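Hot Weather Kitchen Habits That Stuck
Posted June 21, 2024

We hit 81 degrees in the kitchen before lunch yesterday, so I'm back on my summer routine, and a few of you asked me to write it up (hi, Wyn Wogan, I did get your note!).

First thing, I stop using the big oven. Anything that fits goes in the little countertop one, and whatever doesn't fit waits until December. I roast vegetables early, before the sun gets around to that side of the house, and we eat them cold with lots of lemon.

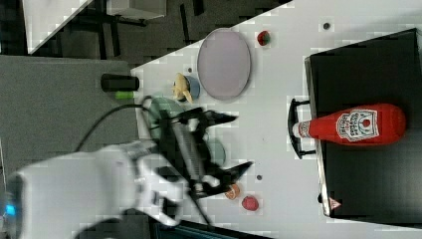
Second, dishes. I put away every heavy pot and keep out only the light bowls and a couple of plates. Fewer things on the counter means I wipe it down more often, and the ants we used to get every summer have mostly given up. A splash of white vinegar in warm water is all I use. Don't try it on marble, though. I learned that one at my sister's place in Lesstead and I still hear about it.

Then there's fruit. Bananas go from green to spotty in no time once it's warm, so I peel the ripe ones, break them up and freeze them flat on a tray before bagging. Skip the flat step and you'll be chipping at a banana boulder with a butter knife.

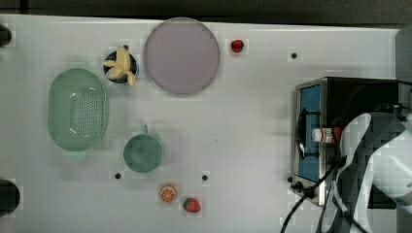 Banana on the bowl, strawberry by the plate.

Berries I leave unwashed until we're ready to eat them. A paper towel in the bottom of the box buys me a couple of extra days, sometimes more if I remember to change it.
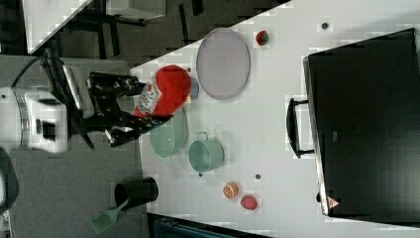 Oh, and sauce packets! Rodrigo Aguirre down the street keeps his in an old mug in the fridge door, and I've copied him. Once a month I dump it out, toss anything puffy or sticky, and use up the rest on eggs or rice. Same goes for those tiny salts and sugars, except they live in a jar with a tight lid or they turn to rock.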